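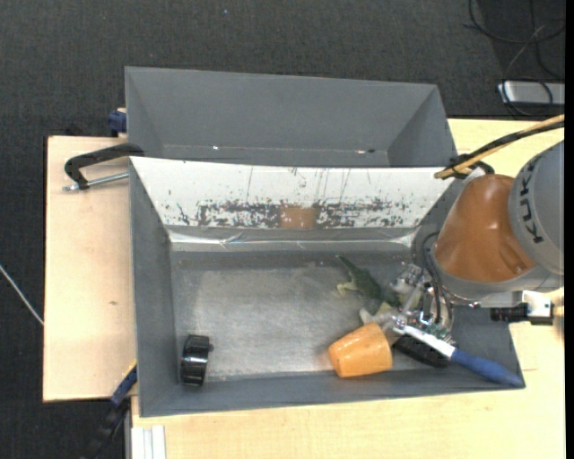 Four months into splitting a storage unit with my sister-in-law and I have opinions. Thread, mostly for the person who asked me last week whether it's worth it.

Background: our mother-in-law moved out of the house on Castillo and into a one-bedroom in June. Everything she wouldn't part with had to go someplace. Mayu and I each pay half of a unit at Stenwood, the one behind the tire shop.

The rent isn't the hard part. The hard part is deciding what goes in. We paid to store a broken dehumidifier for 2 months before either of us plugged it in.

First thing I'd do over: measure the couch. We measured the unit. We measured the truck. The couch went in standing on end and it has stayed that way.

Second: cardboard is fine for books if the boxes are small. It is not fine on a concrete floor. We lost a box of cookbooks along the bottom edge. Put down pallets. The hardware store gave us theirs free, you just have to ask before noon.

I switched the small stuff over to open plastic bins. Gray ones, no lids. Mayu hates them because of the dust. I like them because I can look in and see what I've got without cutting tape. We have agreed to disagree and her half has lids.

Labels. Write on two sides and never on the top, the top is always under something else. "Kitchen" is a useless label. "Cake pans, blender, the good ladle" is a label.

Keep a list at home too. Mine is a notebook page taped inside the coat closet. Mayu started one in an app called Zotia, which is nicer to look at, but she changed phones and now we both use the coat closet.

Leave an aisle. I know you're paying for the floor. Leave it anyway. We didn't, and getting to the Christmas dishes meant moving a dresser, a treadmill and 60 pounds of National Geographic.

About the magazines — the library doesn't want them. The school doesn't want them. Minoru Fukuda down the street took 4 for the maps. The rest are still in there.

Things I was wrong about: I thought we'd go once a month. We've been nearly every weekend. If you're going to be in and out, pay more for the ground floor. Carrying a sewing machine up a flight of stairs is a one-time activity.

Things I was right about: a cheap battery lantern hung on the door track. The hall lights are on a timer and it's a short one.

Check the insurance before you sign. Stenwood wanted us on their plan. Our renters policy already covered stored items up to a limit, and one phone call took care of it. Yours may be different, so read it.

Also ask what the rent does after the intro period. Ours goes up in November. It was in the contract, on page 2, and I initialed right next to it.

So is it worth it? For us, yes, through the winter. She's been able to take her time, and she has let go of more in October than she did all summer. The rocking chair went to a neighbor on Friday. She picked him herself.

We're out by spring or I'm selling the couch where it stands.

Someone asked about mothballs. No. Cedar blocks, and wash the wool first.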